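How to Clean a Whiteboard That Won't Wipe Clean (and What to Skip)

Search for whiteboard cleaning advice and you will be told to use toothpaste, hairspray, baking soda, cooking oil, hand sanitizer, WD-40, and peanut butter. I have tried most of these on boards I was responsible for, and one or two on boards I wasn't. A few work. Several work once and leave the board worse than it was. What follows is the order I go in now, starting with the thing least likely to do damage.

Find out what kind of board you have

Most guides skip this, which is odd, given that it decides nearly everything else. Hold a fridge magnet to the surface. If it falls off, you probably have melamine or a painted or film surface. If it sticks, you have steel underneath, either painted or coated with porcelain enamel. Porcelain is hard and forgives a lot. Melamine is a thin layer over fiberboard, and once that layer is worn the ink sinks in and stays there.

Sellers don't help much. The listing for my Dondar board called it "premium dry-erase surface," which could mean anything. The magnet fell off. If the product page won't say what the surface is made of, assume it's the cheap one and treat it gently.

Step 1. Dry wipe, with something clean

Before buying anything, look at your eraser. A felt eraser full of old ink dust spreads a gray haze over the board, and people then blame the board. Knock it out against a wall outdoors, or set it aside and use a dry microfiber cloth. Wipe in straight overlapping passes from top to bottom. Circles just move the dust around.

Step 2. Plain water and a drop of dish soap

I put this off for years, convinced that water was bad for whiteboards. A damp cloth is fine. A dripping one is a bad idea on melamine, where water gets in at the edges and swells the backing. Use one drop of soap in a bowl of warm water, wring the cloth hard, wipe, then go over it with a second cloth that has only water on it, then dry. Don't skip the rinse. Soap film is the reason so many freshly washed boards seem to ghost more than before.

Step 3. Alcohol, for what is left

Ordinary rubbing alcohol on a cloth lifts most ink that has been sitting for weeks. Open a window, keep it off painted walls, and put it on the cloth instead of spraying the board. Test a corner first.

I bought a bottle of Tutier board cleaner to see if it beat the drugstore stuff. On my board I couldn't tell the two halves apart. It smelled nicer. I won't claim that settles the question for every surface, but I haven't bought a second bottle.

Step 4. The trick with the marker

This one I expected to be nonsense. If somebody has written on the board in permanent marker, or a line of dry-erase ink has been there since December, draw over it with a fresh dry-erase marker, covering the old line completely. Wait 3 seconds or so, then wipe. The solvent in the new ink loosens the old ink and both come off together, at least on a surface that isn't worn through.
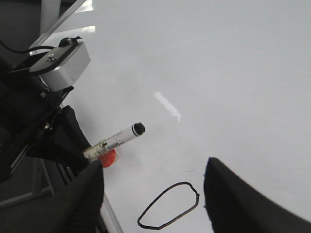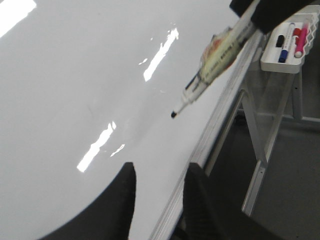

It needs a marker that is still juicy. A half-dead one has too little solvent left to do anything, and you end up with two lines instead of one. Work in short stretches and wipe each before moving on. For a large area it's a waste of ink and you should go back to the alcohol.

Step 5. Let it dry before you judge it

Look at the board from the side, with a window or lamp behind you and then without. Haze hides when you stand straight in front of it. If you write on the surface while it's still damp, the marker tip picks up moisture and starts skipping, and you'll be annoyed at the marker for no good reason. I leave mine alone for the length of a coffee.

Things I would skip

Toothpaste and baking soda. Both are abrasives. They do take the stain off, and they take some of the finish with it. The spot you scrubbed will be the first to stain again. On porcelain you might get away with it. I wouldn't.

Melamine foam sponges. Same objection, slower. They are very fine sandpaper with friendly packaging.

Hairspray. The old advice depended on hairspray containing a lot of alcohol. Many now contain less, and they all contain something designed to stick. Why not just use the alcohol?

Cooking oil, peanut butter, and WD-40. They loosen ink, yes. Then you have a greasy board, and you need soap and alcohol to clean that, so you might as well have started there.

Restorer coatings. I was given a tin of Carbone board restorer, rated on the label for "1000 wipes." I don't know who does the wiping in these tests or how hard. On a scratched section it made writing look better for a while and made it harder to erase after that. Maybe I put it on too thick. The instructions were a single drawing of a hand.

About those ratings

Whenever a cleaner or board is sold with a big number attached, I'd like to know the number of what. The Akineo kit I looked at last had 581 reviews and an almost perfect score. I read a good stretch of them, and most had been written on the day the parcel arrived. That tells you the box came in one piece. A stain that has had a summer to settle in is a different matter, and very few people go back to update a review of a spray bottle.

When to stop

If you have washed, rinsed, used alcohol twice, and still see last year's writing, the surface is probably worn and no liquid will fix it. Run a fingernail lightly across the stained area and then across a corner that never gets used. If the stained part feels rougher, that's your answer.

You can stick a dry-erase film over it. I've done that once, on a small board, and got a bubble in the middle that I never managed to push out. Replacing the board may cost less than you'd think, particularly if you count the bottles already under the sink. If you do replace it, pay extra for porcelain if you write on it daily. For a grocery list in the kitchen the cheap kind is fine, provided you wipe it every few days and keep the toothpaste in the bathroom.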